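Home Features Makers Kitchen & Garden Back Issues Subscribe

We use cookies to remember your reading preferences. Accept Manage settings

Lemonade, Eventually
In a shared workshop behind the old Echeverri tile store, a pair of robot arms is learning the drinks business

By Leidy Bedoya

I should say at the start that I went to Gritelero for a story about chair repair, and I did get my chair repaired, and it's a lovely job, thank you. But the bench with the brown mat was on the way to the glue cabinet, and I stopped there one evening in February and have been stopping there ever since.
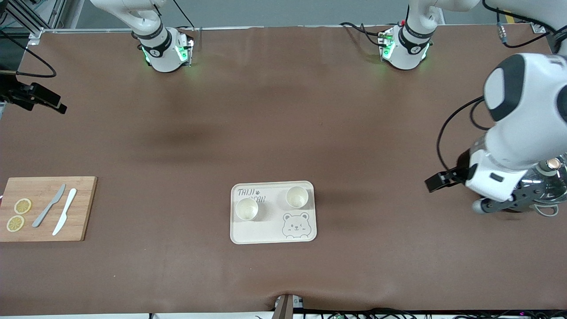
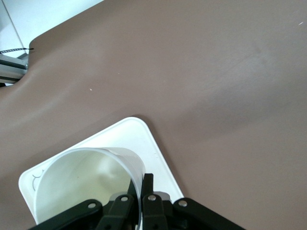

Lemon slices, knives and paper cups at the lemonade bench; the second view is close in on the gripper at the tray.

The members call the project Tritorari, a name that came out of a long night and a misheard song, and its aim is easy to say. You ask for a lemonade, and the arms make you one. They set out a cup, put a slice of lemon in it, pour, and slide the tray toward you. I do this every summer with one hand while holding the phone in the other, so I was a little smug about it when I first sat down to watch. I'm less smug now!

Take the cup. A paper cup is a terrible thing to hand to a robot, because it weighs next to nothing and it gives. Squeeze too lightly and it slips, squeeze a hair more and you've got an oval. The group's way around this is to put one finger inside the rim and one outside and pinch only the wall, the way you might lift a teacup out of a sink without wanting to get your hand wet. It took them 29 tries to get the first clean lift, and somebody wrote the number on the wall in pencil (it's still there, next to the fuse box, with a smiley face).

The tray came next. They'd started out putting cups straight on the mat, which is soft enough to ripple, and a cup standing on a ripple leans. A tray with a raised rim solved most of that. It also gave the arms a place to aim for, though it has to be found again each time, and a tray turned on its corner puzzled the software for two weeks straight.

Then there's the lemon, and here I have to report that opinion is divided. One camp wants the arms to do the slicing. The other camp, to which I belong, would like the slicing to stay with people for a good while yet. For now a person cuts the lemon on the board and the robots take over afterward, and the conversation about knives gets put off until the next meeting, where it gets put off again.

Money is tight, as it is at any shared shop. The budget for the bench this year, leaving out the arms themselves, came to $905, and most of that went to cable, cable ties, and the metal rail for the rig. The cups were a donation from a bakery in Wurinton that had changed sizes. I'm told there are enough to last until the fall, if people would please stop drinking coffee out of them.

What I've liked best is how slow it all is. I had pictured something whizzing. Instead you pull up a stool, somebody types for a while, an arm goes down a few inches, and everyone leans in. Then it comes back up and they talk it over. I've knitted most of a sleeve over there. The regulars, five of them on a good night, bring soup.

My own first glass came just before nine in the evening. The slice went in on the second attempt and the pour stopped a little short, so I topped it up from the pitcher myself. It needed sugar. I said so, and that's been added to the list, somewhere below the knives.

Gritelero's open evenings start at seven. Bring a chair if you have one that wobbles.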